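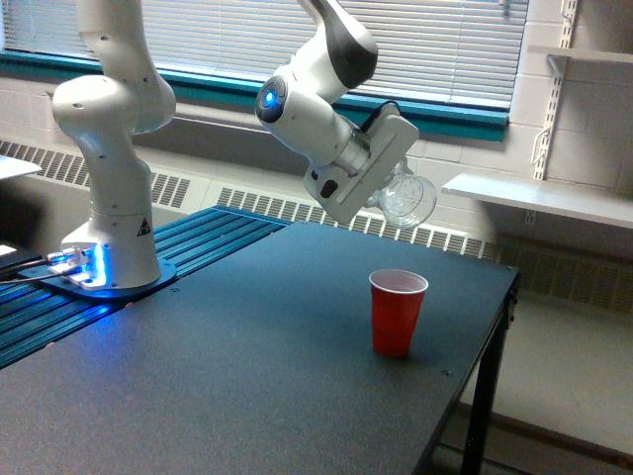 A clear plastic cup and a red plastic cup.

Does hot water freeze faster than cold water?

Somebody has probably told you this one. Put a cup of hot water and a cup of cold water in the freezer, they say, and the hot one will turn to ice first. It has even got a name: the Mpemba effect. People say it at dinner, teachers say it in class, and it is all over the internet.

Should you believe it? Let's be fussy about it and find out.

Start with what makes sense

Say your hot water is at 40 degrees and your cold water is at 5 degrees. Water normally freezes at 0. The hot water has a long way to fall and the cold water has hardly any. On its way down, the hot water has to pass through 5 degrees as well. So by the time it gets to where the cold water started, the cold water has already had a head start.

That is a good reason to doubt the story. It doesn't prove the story is wrong, though. Sometimes things that sound silly are true, and the only way to know is to test them.

But my cousin tried it and it worked!

Maybe it did. Before you believe your cousin, ask some annoying questions.

Were the two cups the same? A thin cup lets heat out faster than a thick one. If the hot water was in a thin cup, you might have tested the cups by mistake.

Was there the same amount of water in each? A small puddle freezes well before a full mug does. Hot water also gives off more steam, so some of it floats away and there is less left to freeze. You would need to weigh both cups at the start and at the end.

Where were they in the freezer? Some spots are colder than others. And if the shelf is covered in frost, a hot cup can melt its way down until it touches the cold metal. The other cup is still sitting on a fluffy layer of frost, which keeps the cold out a bit like a blanket.

What did your cousin mean by "frozen"? The first bits of ice? A skin across the top? Solid all the way through? These happen at different times. If you pick which one to use after you have looked in the freezer, you can nearly always get the answer you wanted.

How many times did they do it? Once is not very many.

A test at school

Siriporn Srisuk runs the Friday science club at Dellwood, and her group had a go in February. They did it 13 times. They used matching cups with 400 grams of water in each, and swapped the cups' places on the shelf every time. They agreed before they began that "frozen" meant solid all the way through.

The cold water won nearly every time. In one test the hot water won, and there was a big argument about it. Half the club said it proved the story was true. The other half said the freezer door had been left open for a while, so that test shouldn't count.

Siriporn didn't let them throw it out. If you only throw away the results you don't like, you are cheating, even if you don't mean to. They wrote it down with a note about the door.

What do grown-up scientists think?

They don't all agree. Some have done experiments where the hot water froze first. Others have tried very carefully and couldn't make it happen, and they think the odd results come from small mistakes, such as where the thermometer was put. Water can also do a strange thing called supercooling. This is when it drops below 0 degrees and stays liquid for a while before any ice forms. How long that lasts is partly luck, so a cup of cold water might sit there being stubborn and let the hot one overtake it.

So "hot water freezes faster" is much too strong. "Hot water might sometimes freeze first, and people are still arguing about why, or whether it really does" is closer. It doesn't sound nearly as good at dinner.

Try it yourself

You need two cups that match, kitchen scales, a thermometer and room in a freezer. Ask an adult before you start, and use warm water from the tap, never boiling water. Don't use glass, as it can crack. Leave a gap at the top of each cup, because water takes up more room when it turns to ice.

Write down what you think will happen, and decide what "frozen" means before the door shuts. Then do it again another day with the cups the other way round.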